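Naltico Maple Board Oil, food safe, for boards and butcher block
In stock - ships from the Tarnex warehouse, usually next morning
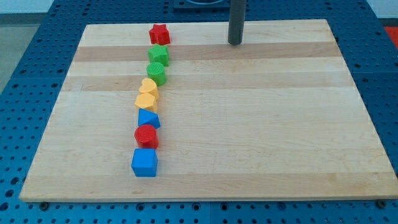

How often should I oil a maple cutting board?
Once a week for the first month, then about once a month after that. If water stops beading up and the wood looks chalky, oil it sooner.

What you get
One bottle, 12 fl oz, flip cap. One cotton cloth. Folded instruction card (English and Spanish). No brush - you don't need one, the cloth does a better job on flat wood.

Details
Item number: 863
Base: white mineral oil with a little beeswax
Color: clear, goes on clear, darkens pale wood a bit
Smell: almost none
Bottle: squeeze plastic, recyclable
Covers: up to 12 medium boards, one coat each
Shelf life: two years with the cap shut
Not for: floors, decks, anything already varnished or painted

Why mineral oil and not something from the pantry
Olive oil, corn oil, sunflower oil all go bad inside the wood. Sticky first, then it smells. Mineral oil stays put and doesn't turn. The beeswax part is there to slow down how fast it washes out. We tried a version with more wax and it was a pain in cold kitchens, came out of the bottle in lumps. This one pours at normal room temperature. If yours gets cloudy in winter, stand the bottle in warm tap water for a few minutes and shake.

How to use it
Wash the board by hand, mild soap, dry it off with a towel.
Stand it on edge overnight. Damp wood won't take oil.
Squeeze a line of oil down the middle and spread it with the grain.
Do the other side and the edges too. End grain drinks the most, give it extra.
Leave it four hours or so, longer is fine.
Wipe off whatever is still sitting on top. Done.

New boards want three coats, a day apart. Same for one you just sanded.

Glued-strip boards
Most maple boards sold now are strips glued side by side. Good boards, but they move with moisture and the glue lines are where they open up first. Oil both faces every time, same amount. One side only and the board cups - then it rocks on the counter and people mail us about it. A small cup sometimes comes back flat if you lay it hump side up for a few days under somthing heavy. A split glue line won't close with oil. That needs glue and clamps.

Dark strips and light strips soak it up at different speeds. Looks blotchy for an hour, evens out later.

Scuffs and knife marks
Oil hides light scuffs. It doesn't remove them. For deeper marks use the Eltik sanding pad first (item 305, sold separately), with the grain, then rinse off the dust and let it dry before you oil. Don't go at one spot too hard or you get a dip.

Stains: coarse salt and half a lemon, rub, wait ten minutes, rinse. Beet juice may take two rounds. Black rings from a wet can are harder, sometimes they just stay.

Don't
Dishwasher. Ever.
Soaking in the sink.
Drying flat on a wet counter.
Leaning it against the stove or a radiator.

Also works on
Wooden spoons, salad bowls, rolling pins, knife handles (wood ones), butcher block counters. For counters get the big can, the bottle runs out fast. Bamboo is OK but takes very little, so go easy.

Sizes
Bottle, 12 fl oz - item 863
Can, one gallon - made to order in May and again in the fall, ask first
Bottle plus sanding pad set - back soon, the boxes were printed wrong

Shipping and returns
Bottles go out with a taped cap, inside a bag. If it leaks anyway send a photo of the box and we'll ship another one, no need to mail the oily one back. Unopened bottles can come back within 30 days. Opened ones, no, sorry. Orders in before 2 p.m. normally leave the next morning. Gallon cans go ground only.

Stores
Šťastný kitchen shops carry the bottle but not the can. Their price may differ from ours, we dont set it. Over 4,000 bottles sold last year between the site and the stores, so if the page says out of stock give it a week.

Safety
Safe for food contact after you wipe off the extra. Don't drink it. Keep away from kids and pets. Used cloths can go in the wash by themselves, hot cycle, or use them again - keep one in a jar with the lid on.

Allergy note: contains beeswax. No nut oils in this one. The older walnut version did have them, it had a brown label and is discontinued. If you still have a bottle of that and someone in the house has a nut allergy, don't use it.

Questions on an order: use the contact form and put the order number in the first line. Phone is mornings only.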